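How to Sort the Small Stuff Before a Move

Search this site Go

Last updated: 2019-08-19

Furniture is easy. You own a couch, the couch goes in the truck, someone hurts a finger. What eats your last week in a place is everything smaller than your hand: key chains, pouches, spare buttons, adapters for phones you dropped in lakes, the good scissors, the other scissors. Below is how I do it now, after four moves, the first three of which I did wrong.

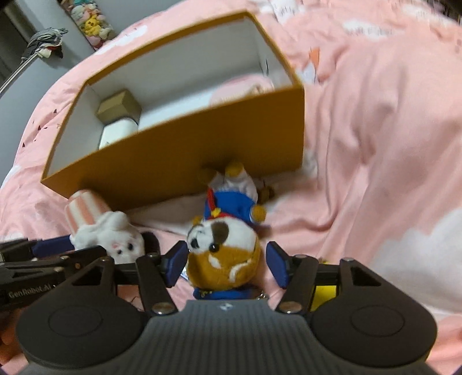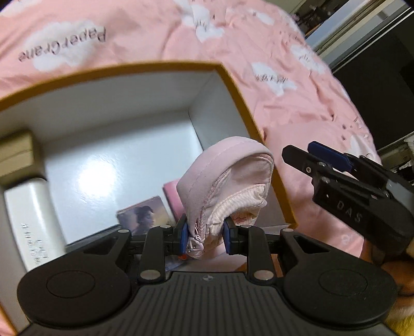

Small stuff, the usual kind: a plush hamster with a keyring chain, and a light pink zip pouch.

Before you start

Pick a date that's at least two weeks before the truck. I'm leaving Ritano Street in September and I've already started, and I live in 700 square feet. If you have a garage, start sooner. If you have a garage and a basement, I don't know what to tell you.

What you'll need:

A flat surface you can give up for the whole job. A bed works, but you will want to sleep in it, and then you'll sweep everything back into the drawer it came from.
Four cardboard boxes, shoebox size or a little bigger.
Zip bags in two sizes.
A fat marker. A thin one will do if you enjoy squinting.
Masking tape.
A kitchen timer.

You do not need to buy organizers. I say this as a person who went to Mustell "just to look" before my second move and came home with a stack of clear bins with dividers. I then spent a night filling the dividers with things I should have thrown out. The bins looked wonderful. They moved with me twice, and one of them still holds a single AAA battery.

Step 1: Empty one container at a time

One drawer. One basket. One coat pocket, if it's that kind of coat. Tip it out onto your surface and put the empty drawer where you can't reach it.

Don't gather all the small things in the house into one heap. I know there are books that tell you to do that. I did it on move number two and ended up with a pile on the living room rug that I had to step over for nine days.

Step 2: Set the timer for 40 minutes

After that my judgment goes. Early on I'm firm and clear and I throw out dried-up pens without blinking. Toward the end I'm holding a hotel sewing kit and thinking about how nice that trip was. When the timer rings, stop, even in the middle of a drawer. Eat something. Come back later or tomorrow.

Step 3: Four boxes

Write on them with the fat marker.

KEEP. You used it in the past year, or you'd go out and buy it again if it vanished.

GIVE. It works, it's clean, you don't want it. Soft toys, coin purses, unopened stationery and mugs go here. So do most gifts from offices.

TOSS. Broken, leaking, dried up, or a lid to something that's gone. Batteries and old electronics don't go in the regular trash in most places, so bag those separately and look up what your town does with them.

ASK. It belongs to somebody else, or you have no idea what it is. Every home has a small plastic piece that is clearly part of something important. Put it in ASK. You're allowed one sandwich bag of these. When the bag is full, the oldest piece goes.

You'll notice there isn't a MAYBE box. I had one on my first move. It was the largest box in the truck.

Step 4: Deal with the sentimental ones last

You'll hit them anyway, because they hide among the rubber bands. When you find one, don't decide. Set it at the far end of the surface and keep going. Once you've done every drawer, look at them all together.

This helps more than I expected. Any one ticket stub on its own is a precious memory. A whole row of ticket stubs starts to look like a row of ticket stubs, and you can pick the three you care about and let go of the ones for movies you don't remember seeing.

Little stuffed things on key chains are the hardest for me, since they have faces. My rule is that a thing with a face may come along if it has a job. It can hang on a bag, or hold the spare mailbox key. If it's been lying on its back in a drawer since I last moved, it goes in GIVE, face up, and I don't look at it again.

Step 5: Use the pouches you already have

Before you use a single zip bag, collect every pouch, coin purse, makeup bag and glasses case that ended up in KEEP. These are your packing supplies. They're empty, they close, and they were going in the truck anyway.

Check inside first. Open it all the way and turn it out over the TOSS box. Expect a receipt and a hair tie. I once found $25 in a pouch I was about to give away, and for a whole afternoon I felt like a woman with investments.

Then fill them by where things will live in the new place:

Desk: clips, stamps, the flash drives, the stapler's food.
Bathroom: tweezers, nail clippers, the travel stuff you'll need on night one.
Kitchen drawer: bag clips, corn holders, matches, the tiny spoon.
Tools: picture hooks, hex keys, felt pads for chair legs.

Put a strip of masking tape on each one and write the room on it. Don't trust yourself to remember that the striped one is batteries. On masking tape you can be as blunt as you like. One of mine says CORDS, PROBABLY USELESS.

Step 6: Box the pouches by room

Small things go into a small box, and the small box goes inside the big box for that room, on top. Things that go in the bottom of a big box will be found again the next time you move.

Write the room on the top and on two sides. Movers stack boxes with the label facing the wall. I think it's part of the training.

If you're putting anything in storage for a while, keep the small stuff out of it. I rented a unit from Samon between moves two and three, unit 2339, at the end of a hallway with a light on a timer that was shorter than the hallway. I went back for a phone charger. I did not find the charger. I did find the corn holders.

Step 7: Get GIVE out of the house today

Today means today. A GIVE box left by the door for a week turns back into your belongings. You'll need a rubber band and you'll go in for it, and while you're there you'll rescue a candle.

Places that may take small things: thrift stores, school art rooms (they love buttons, ribbon and odd yarn), the free shelf in your laundry room if your building has one. Call first about soft toys. Some thrift stores won't take them unless they still have tags. My old building, the Vishwakarma, had a free table by the mailboxes, and I watched my own salad tongs sit there for a month before I lost my nerve and took them home.

Common mistakes

Packing the tape and the scissors. Keep them on your person. I wear an apron with a pocket and look ridiculous.

Putting all the keys in one bag with no labels. You will own a bag of keys.

Testing every pen. Test the nice ones and let the bank pens go.

Asking a friend to help sort. Friends are good for carrying. When sorting, they hold things up and ask for the story, and you'll tell it.

Saving the junk drawer for the last night. It takes as long as the rest of the kitchen put together, and it's the one drawer you'll want to unpack first, because the bottle opener is in it.

Text by Da-eun Yook. If your town has a clever way to get rid of old cords, write in and tell me. I have a pouch waiting.

Contact | © 2019 Da-eun Yook | Back to top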